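**Gimisar hand gripper (maintenance)**

The Gimisar is a hand-held gripper made by Fosach. It is held by a person and not fixed to an arm, so the same unit passes through many hands in one shift, and most of its upkeep is simple work on a table.

## Construction

The grey body carries two black, rubbery finger parts which meet in a V. The inner faces are ribbed. White strips are set on the top surface, one on each side of the fingers, and the camera looks along the body from close by.

## Routine care

The maker's manual gives a service interval of 140 hours of use. At the Prukwood workshop the interval was made shorter in March, after the ribs were found to collect dust earlier than expected. The usual order of work is:

1. Switch off the unit and wait 15 seconds.
2. Wipe the lens with a dry cloth.
3. Clean the ribs with a soft brush – no solvent.
4. Close and open the fingers five times and look at the gap between them.
5. Write the result in the log.

## Repair

Worn finger parts are replaced as a pair, under part number 334. The Jadoon version uses the same fingers but a different screw, and the two screws should not be mixed. After a change of fingers the camera must be calibrated again before the unit goes back to work.

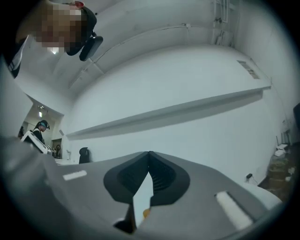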